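Let the Putow Kids Sleep In

I've been going to school board meetings in Putow for nine years now, and I have never seen a room get as worked up as it did over start times. Over a bus schedule!

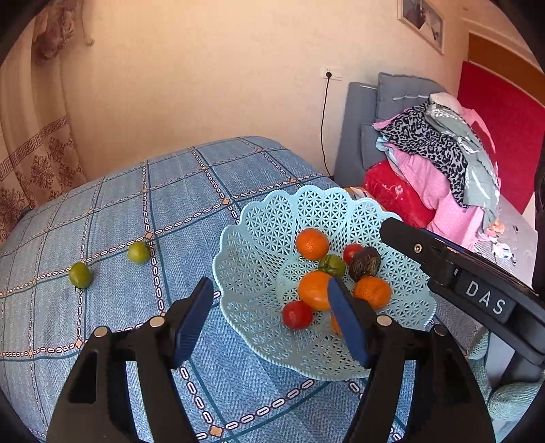
What the board wants to do

The plan moves the first bell at Lozano High from 7:20 to 8:25, which means all 825 students would get another hour in bed. I'm for it. I was for it back when my own two were stumbling out the door in the dark with their shoes untied (one of them slept through most of tenth grade geometry, and I can't say I blame her).

The price tag

The district has 3,755 kids and 12 buses that run double routes, so somebody has to go later if somebody goes earlier. Fine. Swap the grade schools into the early slot – little kids are up at six anyway, ask any parent in Kurnura.

Sports are the harder part, and I don't think the board has been straight with the coaches about it. Away games out at Bretia would mean missing last period all fall. I'd like to see a real practice schedule on paper before the May vote, and then I'd like them to vote yes.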